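Subtitles drift further out of sync after converting to a different frame rate
Posted by Eleni Dimitrov, April 10, 2018

I have a set of overhead clips that I converted from 25 fps to 23.976 fps so they would match the rest of a project. The video and audio are fine. The subtitle files were made for the old versions, and now they start out right and get worse as the clip goes on. By the end of the longest one the text comes up well before the words are spoken. I'm using Widov to play them back and a text editor to look at the SRT files.
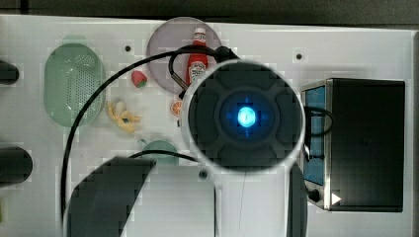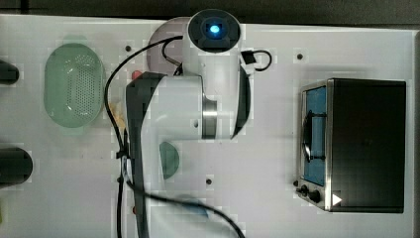 Can I fix this by adding a fixed delay to the subtitles? A fixed delay will not fix it, because the gap keeps growing, and any number that is right at the start will be wrong at the end.

I worked that much out by trying it. What I need is a way to stretch the whole file. The longest SRT has 2,253 lines in it, so I don't want to retime it by hand.

Urs Gisler

You need to multiply every timestamp by 25 / 23.976, or 1.0427. Most subtitle editors have this under a name like "change frame rate" or "adjust speed."

1. Make a copy of the SRT file.
2. Open the copy in the editor and pick the frame rate option.
3. Set the old rate to 25 and the new rate to 23.976.
4. Save it with the same name as the video file and load it in the player.

Check one line near the start and one near the end. If both are off by the same amount, apply a fixed delay now. Do the stretch first and the delay second, or you will end up scaling the delay too.

To give you an idea of the size of the error, a line at 149 seconds should move to 155.4 seconds. That's more than six seconds out in under three minutes.

If your editor has no frame rate option, look for "point sync." You pick a line near the start and a line near the end, type in the correct time for each, and it works out the rest.

Charmaine Van Wyk

had the same thing with Grornetti, I just pressed the subtitle delay key every few minutes. Works ok if it's only you watching

Oldřich Štěpánek

Urs's numbers are right, but check that your converter slowed the clips down. Some converters keep the running time the same and drop frames to reach 23.976. In that case the old subtitles would still fit and you should leave them alone. Compare the length of the old file and the new one. If the new one is longer by a little over 4 percent, go ahead with the stretch.

Also save the SRT as UTF-8. Bedoya showed question marks for all my accented letters until I did.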